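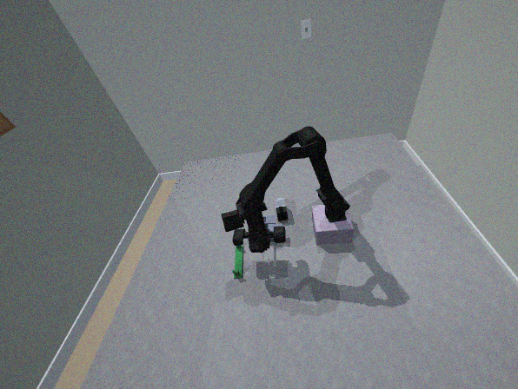

2 min read

Ticket closed: Print jobs held in queue at the Kunville branch office
Filed under: Help Desk Archive, Printing

Reported by: Lama Nimri, Records Office
Assigned to: Venkatesh Sastry, Desktop Support
Priority: 3
Status: Closed

Summary of the problem
Staff in the Records Office reported that documents sent to the shared second-floor printer remained in the queue with the status "Held." Short letters printed normally. Monthly statements and any file longer than 100 pages did not. The printer displayed no error, and restarting it did not release the waiting jobs.

Initial response
The requester was asked to confirm that the correct printer had been selected and that the paper trays were set to Letter size. Both were confirmed. Mr. Sastry then cleared the queue from the print server and asked the office to send one statement as a test. The test job was held in the same manner.

Further investigation
The print server log showed that each held job had been passed to the Promance release service, which applies page limits by department. The Records Office is entitled to a limit of 400 pages per job. The service was instead applying the general limit of 100 pages. The matter was referred to Hanan Dabbas in Systems Administration.

Ms. Dabbas found that the department code for Records had been changed in the staff directory on 4th June, when the Kunville and Haddadin offices were merged into a single listing. The release service still held the old code. Where it finds no match, it assigns the general limit and holds the job without sending a notice to the user.

Resolution
1. The new department code was added to the release service and the limit of 400 pages was restored.
2. The service was restarted outside business hours.
3. All held jobs were deleted from the queue. Users were asked to send them again.

Ms. Nimri sent a full set of statements the next morning and confirmed that they printed without interruption.

Notes for other offices
Any office whose listing changed in the merger may see the same behavior. Please check the department name shown on the release screen before opening a new ticket. If it reads "General," include a copy of that screen and the name of the printer. Do not send the same file repeatedly — each copy is held separately and must be removed by hand.

A request to turn on user notices for held jobs has been entered under a separate ticket and is assigned to Horácio Cunha.

We use cookies to keep you signed in to the support portal. Accept | Manage settings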